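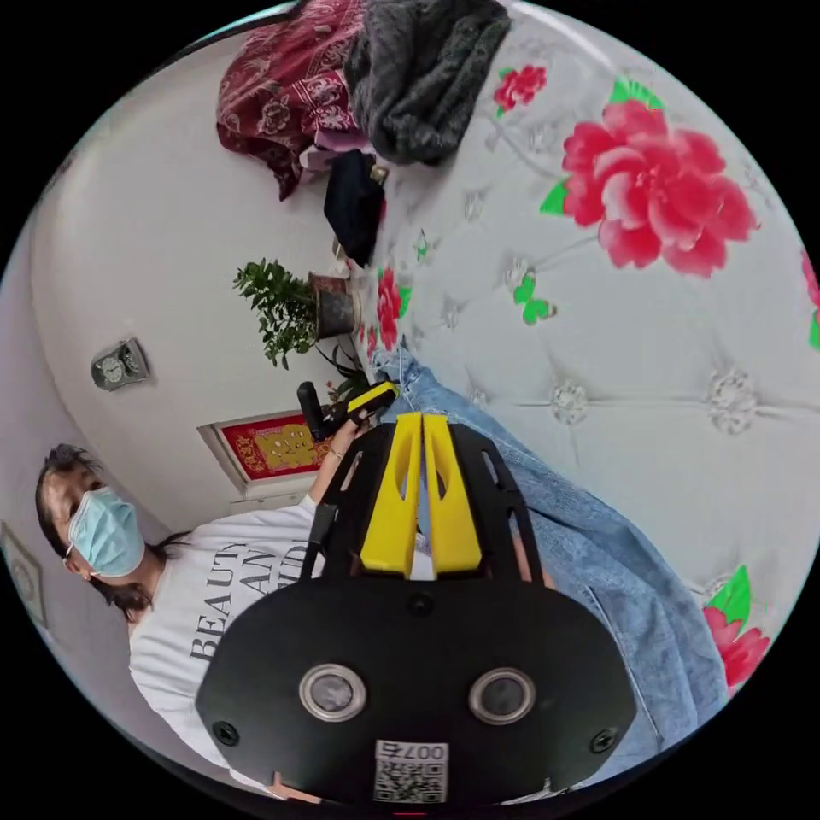
Quilted bedspread, white with peonies and green butterflies, on a large bed.

Peony Quilted Bedspread
Sold by Kundine - Bedding - Bedspreads and throws
Page written by Naima Farouk

I'll start with the name, which I didn't pick. The maker, Panwood, sent this to us as the "Heirloom Garden Luxury Coverlet." It is a bedspread. It has flowers on it. I've called it the Peony Quilted Bedspread and I've left out most of what came on the supplier sheet, because I couldn't stand behind it.

What it looks like
White ground, pink-red peonies, small green butterflies between them. The quilting makes a diamond pattern with a tufted look, and there are round rosettes that look like buttons. People tend to love it or find it too much, and I don't think a long description is going to move anyone from one camp to the other. If you like a plain bed, close the page now and look at our cotton throws.

The white is a proper white. Against a cream wall it can make the wall look a little dingy, and Rania Filali in our shop had exactly that complaint after she took one home. Against a white wall it's fine. It also gets along with red and gold better than I expected, so if you have a picture or a lamp in those colors you don't need to move it to another room.

Do you need a bedspread at all?
Maybe not. If you make your bed by pulling the comforter straight and leaving the room, a bedspread is one more thing to pull straight. It earns its place in a bedroom where the bed is also the couch: people sit on it with their shoes off, fold laundry on it, put down whatever they were carrying. Sheets don't like that. A quilted top layer takes it better and doesn't show every crease when you stand up.

It won't protect a mattress from a spilled drink. The supplier sheet said "resists everyday spills." We poured a small cup of tea on our sample and it resisted for as long as it took to find a towel. Buy a mattress protector if that's your worry.

Warmth
Light to medium. I'd use it alone in June and over a blanket in April. Panwood calls it "all-season," a phrase I've now seen on every piece of bedding made in the last 18 years, including one that was basically a sheet. In a cold bedroom you'll want something under it.

The rosettes
These are the part I was most doubtful about. Raised details on bedding can catch on a watch, a bracelet or a belt loop, and they aren't comfortable under your cheek. After a good deal of pulling I can say that the ones on our sample are sewn down firmly. I still wouldn't nap face down on one. Cats take an interest in them too, and I can't promise you anything about cats.

If a rosette works loose, stop washing the bedspread until you've stitched it back. A few stitches with ordinary white thread will do. Ghislain Lévesque does our repairs and will fix one free of charge in the first year, but you pay the postage to us.

Sitting on it in jeans
We get asked about this more than anything else. New dark denim can leave blue on any white fabric, and this one is no different. Old or light-washed jeans gave us no trouble. The sheet says "colorfast," but that's about the color in the print staying put. It says nothing about the color in your pants.

Put nothing with a damp bottom on it either. That includes plant pots. A ring of wet soil on white quilting is a miserable thing to get out, because the dirt settles into the stitching lines and stays there after the flat parts have come clean. If you have plants near the bed, stand them on a saucer.

Washing
Cold, gentle cycle, mild soap, no bleach. Use a machine with room to spare. Ours came out of a small machine with a soapy patch in the middle and had to go through again.

Shake it out while it's damp and pull the edges square. Line dry if you can. A dryer on low works, though it took 2 full cycles and the second one felt like a waste of an afternoon. Don't iron over the rosettes. Don't iron it at all, really - the quilting goes flat and looks tired.

How long will it last?
I don't know. The sheet claims it was "tested to 3,000 rubs" and when I asked Panwood who did the rubbing, and with what, I got a second copy of the sheet. Abdelkrim El Khatib, who orders our bedding, thinks the stitching is better than on the floral one we carried before it. I agree with him there. I wouldn't go further until we've seen some come back for repair.

Size
Measure your bed before you order, with the mattress on and any topper in place. Then decide how far down the sides you want the fabric to hang and add that to both sides. Our size names are the maker's, and makers don't agree on what "large" means. Send us your measurements if you're between two sizes and we'll get the tape out.

What's in the package
One bedspread. No pillow shams, no matching cushions. Panwood does make shams in the same print, but the red on the set they sent me was a shade off, so we don't stock them. Plain white pillowcases look better with it anyway.

From people who bought it

"Pretty, and heavier than I thought. My mother wants one. I took the stitching apart in my head looking for the catch and haven't found it yet."
Burgi Zürcher

"Butterflies are smaller than I wanted. Kept it."
Customer, name withheld

"Too busy for my room. The return was easy."
Customer, name withheld

Returns
Unwashed and unused, in the original bag, within 18 days. We check for pet hair. If the fault is ours or the maker's, we pay for the return and you don't have to argue about it.

Also asked about
Cotton throws, plain
Mattress protectors
Fodeo laundry bags for large bedding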